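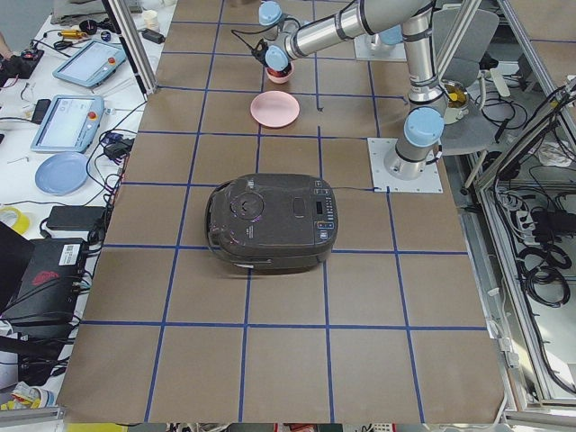
Rice cooker with digital panel, or the simple one with one switch?

ngo_rice
Hello all. My old cooker is finished and I must choose a new one before Monday. I cook for two persons, sometimes four. I like the kind with the rounded lid and small display, dark grey. But my aunt says more buttons, more trouble. What do you think?

plimero16
I have the digital kind. In daily life I use two buttons only, the rest I never touched. The timer is worth it, though. I set it in the evening and the rice is ready at 7 in the morning.

Kokstead
I do not agree with the timer. Rice standing in water all night smells a little sour in my kitchen, especially in summer. One switch is enough. Mine cost 40 and has worked for many years.

plimero16
In summer, yes, maybe. I use cold water and the kitchen is cool, so I had no problem.

pranda
Please look at the steam vent before you buy. If it comes off the lid, you can wash it under the tap. My first one was fixed and it became sticky inside. Also a glossy lid shows every finger mark.

ngo_rice
Thank you, I did not think about the vent. And for 500 g of rice, is a small one enough?

Kokstead
Too full, it will boil over. Take the middle size.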